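4.3 Replacing the processor

Applies to: Zukstead 549 desktop tower
Tools: Phillips screwdriver, wrist strap, lint-free cloth, Mukness thermal compound

This section covers removal and fitting of the processor with the system board left in the case. To remove the board itself, see section 4.7. Read section 4.1 (Power and grounding) before starting.

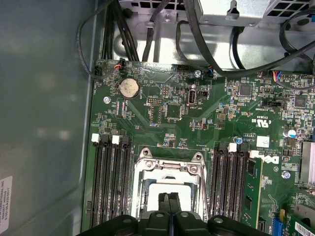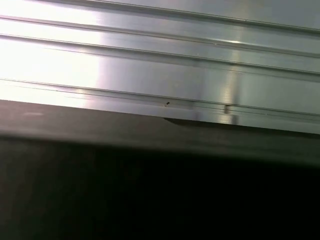
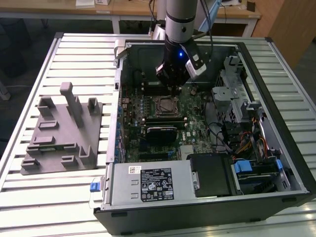
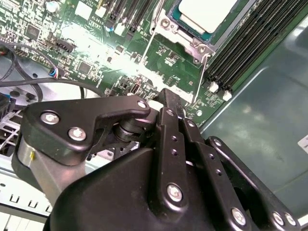 Processor socket empty in the first and third views; processor seated in the fourth.

4.3.1 Preparing the case

1. Shut down the computer and disconnect the power cord and all external cables.

2. Hold the power button in for 8 seconds to discharge the supply.

3. Lay the tower on its side on the work table, open side up. The case must sit flat across the slats and must not rock.

4. Remove the side panel and store it away from the work area.

5. Put on the wrist strap and clip it to bare metal on the chassis. Painted surfaces do not give a reliable ground.

CAUTION: Loose screws can roll into the grooves of the table. Keep all removed screws in the parts tray.

4.3.2 Removing the old processor

1. Unplug the processor fan from its header. Pull on the plug, not on the wires.

2. Loosen the heatsink screws in a diagonal pattern, a half turn at a time, until all are free.

3. Twist the heatsink gently to break the compound seal, then lift it straight up. If it does not move, do not pry against the board. Refit the power cord, run the computer for 7 minutes with the heatsink screws tightened, then start again from 4.3.1.

4. Release the load lever and open the socket frame.

5. Hold the processor by its edges and lift it vertically out of the socket. Place it in an antistatic tray.

CAUTION: The socket contacts are easily bent. Do not touch them, and do not use a cloth or compressed air on an open socket. Fit the Dogar socket cover (part 142) if the socket will be left empty.

Note: The coin-cell battery can stay in place. Removing it clears the clock and setup values. Dust on the battery does not affect operation.

4.3.3 Fitting the new processor

1. Check that the socket is clean and that no cable lies across it. Move the drive and power cables to the side of the case if necessary.

2. Line up the notches on the processor with the keys in the socket. Lower it straight down - do not slide it into position.

3. Close the frame and lock the lever. Some resistance is normal. If the lever stops early, open the frame and check the alignment.

4. Clean the heat spreader and the heatsink base, then apply the compound as described on the packet.

5. Refit the heatsink, tighten the screws in a diagonal pattern, and plug in the fan.

6. Check that the memory modules are fully seated, refit the side panel, and stand the tower upright.

7. Reconnect the power cord and enter setup to confirm that the new processor is listed.

Go to section 4.4 if the fan runs but no display appears.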